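Vokusico
Sep 30, 2025

1/ I have moved house 4 times and each time I've sworn I would own fewer things. I now own a fish kettle. I don't know anyone with a fish that long.

2/ The new flat is in Nokdale, above a shop that sells blinds and has none in its own window. The estate agent called the kitchen "sociable", meaning you can stir a pan from the sofa.

3/ Changing my address is going well. The council has me down as moved. The water company has me down as two people, both in arrears. The library wrote to my old address to confirm that I don't live there.

4/ Broadband: 80 minutes on hold with Garkemano, then a very cheerful man asked whether I'd tried the online chat. I told him what I was ringing about. He went to ask someone.

5/ Boxes still taped up: the ones marked MISC, the one marked MISC 2 and the one marked DO NOT PUT AT BOTTOM, which is at the bottom.

6/ I found the inventory from the July move, when I was organised. Item 213 is "lid". I've got plenty of lids. I'd like to know which one was worth writing down.

7/ The sofa came from Valcárcel in two halves on two different vans. The second driver wanted to know where the first half was, and I showed him. He looked at it for a while and said they'd changed the fabric.

8/ It's fine. One half is oatmeal and the other is called Dune. Visitors have been told it's the light.

9/ Met the downstairs neighbour. She asked if I was the one with the heavy feet. I've lived here nine days and I'm already "the one with".

10/ The boiler has a manual in five languages and a dial with no numbers on it. I've settled on pointing it at the window. The radiator in the hall is now tropical and the bedroom is for keeping butter in.

11/ Kitchen nearly straight, though. Placemats are out, green cloth is folded, and I'm counting the table as finished so that one thing is. 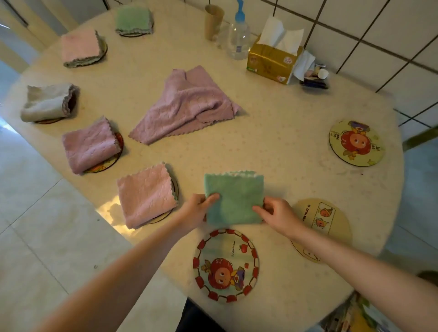
12/ Things I've bought since moving in order to own fewer things: a shelf, hooks, a box for the hooks that were left over, a second shelf.

13/ Update on the water company. They've written to apologise, once to each of me.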